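Glass coffee table always looks smudgy — what do I put on it and how do I clean it?

Asked in Home & Decorating

I finally bought a glass coffee table and I love it, but it shows everything. I wipe it at night and by 2 the next afternoon it looks like a toddler convention met on it. It also seems bare with nothing on top, and everything I try looks like clutter. We have gray carpet, if that matters. Help!

3 answers

Answer from etim1506

Microfiber cloth and vinegar water. Don't use paper towels.

Answer from Juter

Get a wood one lol. I had glass for 17 months and sold it.

Answer from Lemisell_home

Don't give up on it yet! I've lived with glass over gray carpet for years (mine is the curvy kind, no sharp corners, which my shins appreciate) and I have two things to tell you.

First, the top is only half the job. Half of what you're scrubbing at could be on the underside, so get down on the floor with your cloth and do that too. I use the plain Tastulero spray, but only a little — too much and you're just pushing streaks around. And look at what's under there while you're down! Any cord on the floor shows right through.

Second, pick one round dish in a soft color and one thing with some height and a bit of goofiness to it. For me it's cream and a pineapple. Yellow with the green leaves on top wakes up all that gray, and you can have it on the dish or take it off when you want a change.

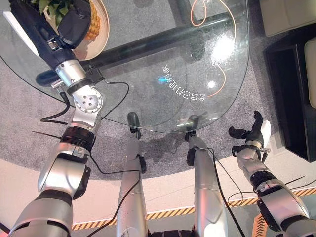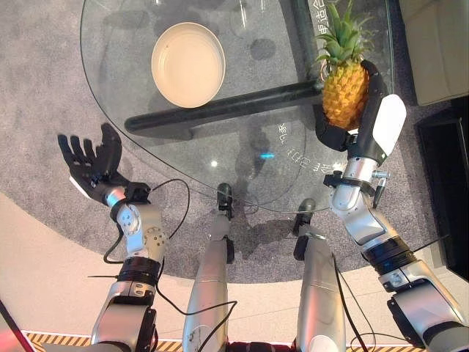 Keep the rest of the glass clear, because three or four little things scattered around is where it starts to look like a yard sale. If you use a real pineapple, put something under it, they can get sticky at the bottom. And felt dots under any dish with a rough base, or you'll be back asking about scratches — ask me how I know.

3024 people found this page helpful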